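Workshop notebook, 6 Aug 2018
Berkum apartment, living room, second week
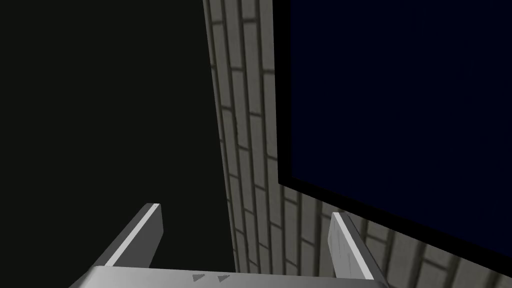
Gripper with the jaws open, from behind and above. Render.

Opening position on the money: 1,191 spent out of 2,000, and the room still looks like a place where somebody is waiting for a bus. I had hoped to be further along for that. Most of it went on the sofa reupholstery deposit and the floor, neither of which shows yet. The sofa is still at the shop and the floor is under dust sheets.

Paint samples first. Put up large patches of all four Puvine off-whites on the window wall and again on the wall opposite, two coats each, dried overnight. In the shop they were four different colors. On the window wall they are one color, slightly dirty. On the opposite wall, after lunch, they turn into pink, green, the inside of a filing cabinet, and one that is fine. The one that is fine is the one I put up as a joke because the client had said she didn't want anything yellow. It isn't yellow on the wall. It is very yellow on the card. I have cut the card up so that she sees only the wall.

Note for whoever does the next north room: stop bringing the cool whites. We bring them every time. Every time they look like skimmed milk by the middle of the afternoon, and every time we stand there saying it might be the light. It is the light. The light is staying.

Finish: matte for walls, eggshell for the trim. I tried the matte on a bit of baseboard in case we could get away with a single can. We can't. It picked up a heel mark from my own shoe while I was still admiring it.

Curtains

Went to Güler for the linen ends. They had kept the oatmeal roll back as promised, and had sold enough off it in the meantime to make the promise mostly a matter of principle. What's left will do the big window if we go flat and give up on fullness. Options as I saw them in the shop:

Flat panels out of the linen, no gather, hung high. Looks deliberate if the hem is heavy enough.
Proper full curtains in the cotton twill, cheaper per yard but needing so many more yards that it ends up costing more. It also smells of the warehouse.
Roman shade. I don't want to make another roman shade as long as I live.

Took the linen. Washed a strip of it this afternoon and it shrank by more than I'd like along the length and hardly at all across. So: wash the whole piece before cutting, then measure, then cut, then leave the hems pinned for a week before anyone sews them. We skipped the pinning week on the spring job and the client now owns curtains that hover.

Interlining would make them hang better and there isn't money for it. I'm going to try an old flannel sheet behind one panel and see if it shows against the daylight. If it has a pattern it'll show. Must find a plain one. Everyone says they have a plain one and then arrives with snowmen.

Chain weight in the hem, not the coin kind. The coin kind knocks against the radiator.

Shelving

The Husora uprights arrived. They are perfectly good uprights and the wall is not a perfectly good wall. It leans, and has a belly in it at chest height, so a rail screwed tight top and bottom bows in the middle and the brackets all point in slightly different directions like an audience that has lost interest. Took the first one down. Packed behind the top and bottom with offcuts of hardboard until it was plumb, screwed it up again, checked with the long level, and it's good. The gap behind the rail is visible from the armchair if you look for it. Will caulk and paint it with the wall.

Finding studs took most of the morning. The stud finder found studs everywhere, including in the window. Went back to a magnet on a thread and the small drill bit, and now have a row of little holes to fill that nobody is charging for. Studs in this wall are not at any spacing I recognize. Whoever built it used what they had. I've marked them on the drawing in red. Please don't tidy the drawing.

Shelves themselves: 6 boards, cut from the old wardrobe doors we took out of the bedroom. They are solid and they were free, if you leave out the sanding, which I am going to. The original varnish clogs paper at a tremendous rate. Scraper first, then coarse paper, then the medium. Don't start with the machine. I started with the machine. One board has a faint round shadow where the knob used to be and it won't sand out, so it goes on the top shelf, mark upward, where only a very tall visitor will ever have an opinion.

Finish test on an offcut: hard wax oil on one half, water-based varnish on the other. Oil goes orange. Varnish raises the grain and goes a bit flat but stays the color of wood. Going with varnish, rubbing back between coats. The oil half has been put aside as the coaster it was always meant to be.

Lighting

The ceiling fixture stays because the lease says it stays. It's a sort of upturned glass bowl with a generation of flies in it. Washed it. It looks much better and also makes a brighter case for being turned off. Plan is two plug-in wall lamps at either end of the shelves and one floor lamp by the sofa, all with warm bulbs, all the same warm. Last time we bought bulbs on two different trips and the room came out half bakery, half dentist.

Cords: run down the inside edge of the outer uprights and clip. I tried the fabric-covered cord in mustard. It looks like a decision. Tried the plain white against the wall and it disappears. White, then. The mustard is back in the drawer with the other decisions.

Rug

There's a rug-shaped hole in the plan and a rug-shaped hole in the budget and they're different sizes. The client found one she likes, which would sit in the middle of the floor like a bath mat. I taped its outline on the dust sheet this afternoon, put the coffee table on it and sent her a message asking her to come and stand near it. Much the quickest method. I've stopped arguing about rug sizes with words.

Two cheaper ways out. Buy plain broadloom off a roll end and have it bound, which gets us a proper size in a dull color. Or put her small rug on top of a big flat sisal one, which magazines like and vacuum cleaners don't. I lean toward the bound carpet. Need to ring round for remnants. In March there was a good charcoal one leaning in the corner at the carpet place and I walked past it for weeks feeling superior. Gone now, naturally.

Sofa

Upholsterer rang. The frame is sound, the webbing wasn't, and he'd like a word about the cushions. I know what the word is, it's foam, and it's not in the estimate. Asked him to wrap the old foam in new batting and see how it sits. He made a noise. He'll do it, though. If it's lumpy we look at replacing the seat foam only and leaving the backs, which nobody sits on anyway.

Piping: none. Saves labor, and piping in that fabric would look like a school uniform.

Things that went wrong and are my own doing

Put the lid of the trim can down on the dust sheet, wet side down, then moved the dust sheet. There is a neat arc on the new floor. Most of it came off with a damp rag and the rest with a plastic scraper and bad language. If you kneel by the door you can find the last of it.

Left the good brush in the water over lunch, standing on its bristles. It now paints round corners.

Ordered the wrong length of bracket for the bottom shelf. The long ones poke out in front of the board at shin height. Going back.

Money, end of day

1,403 gone, with the linen, uprights, brackets (refund on the long ones not taken off yet), paint and lamps all in. What's left has to cover the rug, the balance on the sofa and whatever the foam conversation turns into. It can be done if the foam behaves. I've told the client the number as it stands and said nothing soothing about it. She asked if there'd be enough for a plant. I said a small one.

For tomorrow

Wash the linen, all of it, and hang it over the stair rail at the workshop. Somebody please move the bicycle.
Second upright, third upright, check each bracket against the first before tightening.
Fill the drill holes, sand, spot prime. Skip the primer and they'll flash through the matte like a rash.
Remnants: call the carpet place, then the other carpet place.
Return long brackets, keep receipt separate from the paint receipt, which has varnish on it and has stuck to the level.
Client coming to stand on the tape. Have the coffee table in position before she gets there, and hide the rest of the paint card.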